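Thread on the house rules we use for gripper fingers on the Vallwood cells. A few people asked, so I'm writing them down. 1/

Rule one: close the fingers with nothing between them before every session and look at the tips through the wrist camera. You want a thin, even seam. A wedge of table showing lower down is fine on this finger shape. 2/
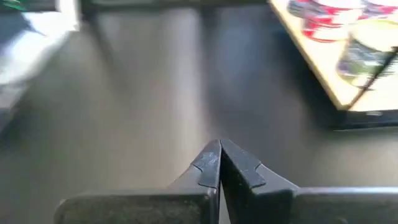 Wrist view, fingers closed. Pale scuffs on the left tip.

Scuffs go in the log, even light ones. Write which finger and which face. "Tips look OK" is not a log entry. 3/

Rule two: fingers get swapped as a pair. Mixing an old one with a new one saves a part and costs you an afternoon of grasp offsets. Our last pair came off at 715 hours, the one before at 463, so we don't use a fixed interval. 4/

Rule three: keep boxes and anything else loose clear of the closing point when you run the check. Off to the side of the table is OK. 5/

Holger Rønning asked if a motion-blurred background matters. For this check, no. If the tips are sharp, use it. If the tips are blurred, stop the arm and take another. 6/

We keep 2 spare pairs per cell, in the Harnico drawer, labeled left and right. If you take the last pair, order more the same day. 7/7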